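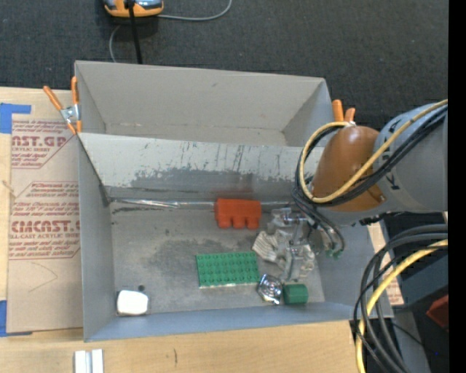 Print | E-mail
April — by Seren Craddock

I'm hiring a grasp planning developer for Skurnelent, our picking software at Clerix, and I'd love it to be you! You'd write the code that decides whether to go for the green studded plate or the red-orange block first, and how to get the fingers in without bumping the divider. C++ or Python, 3 days a week — send me something you've built.

Contact: Seren Craddock | © Clerix | Back to top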